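TWO-ARM CELL INSPECTION CHECKLIST
Site: Trellineck, Bay 4
Inspector: Oisín Ó Gríofa
Interval: monthly, and after any change to tooling or layout
Last revised: August

Mark each line OK, FAIL or N/A. A FAIL in section 1 stops work until it is cleared and re-signed.

1. Stops and access
1.1 Emergency stop tested from both operator positions. OK
1.2 Stop button reachable without leaning over the table. OK
1.3 Floor marking complete on all open sides. FAIL
Comment: Tape lifted at the rear corner. Replace before the Monday shift.
1.4 Reduced speed selected for any work with a person inside the marking. OK

2. Arms and cabling
2.1 Mounting bolts at both bases, paint marks aligned. OK
2.2 External cables have slack through full wrist rotation and do not snag at the joints. OK, see comment

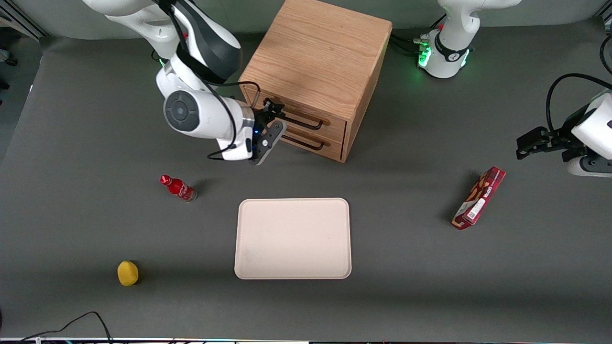 Comment: Run each arm through its end positions at low speed and watch the cable loops. Any cable lying on the work surface must be routed outside the reach of both grippers. Clips are stocked under Praren part 532.
2.3 Status lights on both arms agree with the controller display. OK
2.4 Shared zone limits loaded. Only one arm may enter the zone at a time. OK
Comment: Limits were re-entered after the Flodenen update. Checksum recorded in the cell log.

3. Grippers
3.1 Finger screws present and tight. OK
3.2 Finger tips free of chips and burrs. OK
3.3 Grip force limit set for cartons. FAIL
Comment: Found at the default value. Reset to the carton setting and retested on an unopened carton.
3.4 Fingers clear the carton on both sides before closing. OK

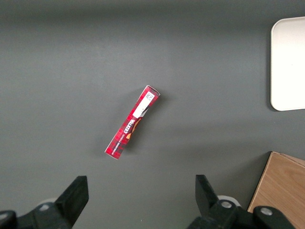 Comment: Approach height is to be checked again whenever the finger type changes. Haddad fingers are 152 mm long and need their own tool file.
3.5 Cycle count since last finger change under 1000. OK

4. Work surface
4.1 Surface clean, no loose hardware. OK
4.2 Drawers closed at start of run. OK
4.3 Test items undamaged and on the approved list. OK

Open items: 1.3
Corrected during inspection: 3.3
Signed: O. Ó Gríofa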